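Two months with the Skurnlow parallel gripper (and why the Gondura went back in the box)

I said in January that I'd write this up once I had enough runs behind me, and I finally do! 1,294 pick attempts with the Skurnlow, same again with the Gondura, all in the simulated kitchen before I spend real money on hardware. Same arm, same controller (Lui, the free version), same grasp planner, same seeds. I swapped the gripper model and left everything else alone.

Short version: I'm going with the Skurnlow. It's slower to close and the model files are kind of a mess, but it gets hold of bowls, and bowls are most of what I care about.

Setup first. The Gondura imported in one go, joints named sensibly, collision shapes already simplified. Lovely. The Skurnlow took me a whole evening. The finger joints came in with their limits flipped, so my first command to open slammed it shut, and I had to redo the collision meshes by hand (the ones it ships with are so detailed that my poor desktop dropped to a crawl). If you're new to this stuff, that alone might send you to the other one, and I wouldn't blame you.

Once it's running, though, wow. Rim grasps are where the two really split. The Gondura has these stubby wide pads that want a flat side to press on, and on anything curved it tends to roll the thing away from itself. The Skurnlow reaches in over the rim, and the wrist can stay pretty low while it does it. I ran most of my tests at the counter next to the stove, with two bowls sitting close together, which is a mean little setup for any gripper.
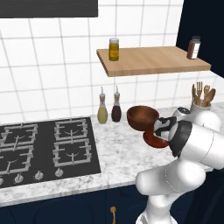

Peninah Shemweta wrote in to say that she'd had the opposite experience with rim grasps, and that I should check my friction settings before crowning anybody. Her Skurnlow runs looked great until she lowered the pad friction to something closer to worn rubber, and then bowls started sliding out on the lift. She also thinks 60 millimeters of approach distance is too short and that I'm flattering the gripper by starting it so near.

Fair points, both of them. I reran 450 attempts with the friction turned down and yes, the Skurnlow loses some bowls on the lift. So does the Gondura, and it loses more. I haven't touched the approach distance yet.

Other gripes: the wrist housing is chunky and catches on things in tight spots, and there's no force reading at the fingertips unless you add your own sensor. Still keeping it. Next up is the Godov wrist camera, if the driver ever loads.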